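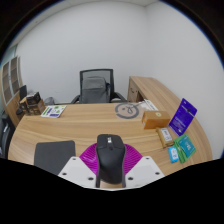
Wokum HG Hand-Held Gripper

Ribbed soft finger structure on a white plastic base plate
Sold by Espinoza Gripper Supply
In stock, ships from our own shelf

Overview

The Wokum HG is a hand-held gripper for people who want to try a soft finger design on real objects before they put it on an arm. You hold the tool, squeeze the handle, and the fingers close. The magenta finger structure is ribbed, and the white base plate is drilled with small screw holes for mounting.

Most of our customers use it for desk and office objects: computer mice, small boxes, card packs, tape rolls, cups. It also gets used side by side with the Wanduda two-jaw tool, which we stock as well. See the comparison below.

What is in the box

Base plate, white, assembled
Finger set, magenta, fitted
Handle with squeeze lever
Spare finger set
Hex key and screw bag
Printed setup sheet

The camera and camera bracket are sold separately.

Specifications

Finger opening at the tips: 154 mm
Finger material: soft printed plastic, ribbed
Base plate: rigid white plastic
Payload: up to 300 g
Finger colors: magenta only
Drive: manual, no power needed
Warranty: 6 months

Which arms does it fit?

The base plate bolts to the Firano wrist adapter with no extra parts. For other wrists, use the blank adapter and drill it to match. Remove the handle first. The lever shares two of its screws with the adapter, so keep them in the bag if you plan to go back to hand use.

Wokum HG compared with the Wanduda two-jaw

We tried both tools on the same desk objects. Lizeth Cusi in our workshop held the grippers and Zoila Quintero kept the notes.

Computer mouse
Wokum: picked up from above with the fingers on the two long sides. The ribs give a little and follow the curve of the shell. Held well when the tool was tilted.
Wanduda: picked up, but the flat jaws touch at one narrow line and the mouse turned between them on two of our tries.

Small closed carton
Wokum: fine, a bit slow to line up.
Wanduda: better. Flat jaws on flat sides.

Hanging card package
Wokum: works if the package is standing. The fingers are too thick to get under one that is lying down.
Wanduda: same problem, slightly less bad with the thin jaw tips fitted.

Loose paper
Neither tool. Use suction.

If your objects are mostly boxes, buy the Wanduda and save the money. For rounded or mixed objects we would pick the Wokum.

Care and spare parts

Wipe the fingers with a damp cloth. Do not use acetone. Check the ribs for splits at the root, where they meet the base, and change the set if you find one. Changing a set takes a few minutes with the hex key supplied. Do not overtighten; the screws go straight into plastic.

Spare finger set, magenta: part 155
Blank wrist adapter: ask for a quote
Firano wrist adapter: in stock

Customer questions

Can I get softer fingers?
A softer set is planned for June. It will fit the current base plate.

Does the camera bracket block the handle?
No. It mounts ahead of the grip. With a wide lens you will see the base plate and fingers at the bottom of the view, so leave them in when you set your crop.

Can I use it left-handed?
Yes. The lever is centered.

Returns

Unused tools can be returned within the period shown on your invoice. Finger sets cannot be returned once fitted.

Page updated 16 January 2026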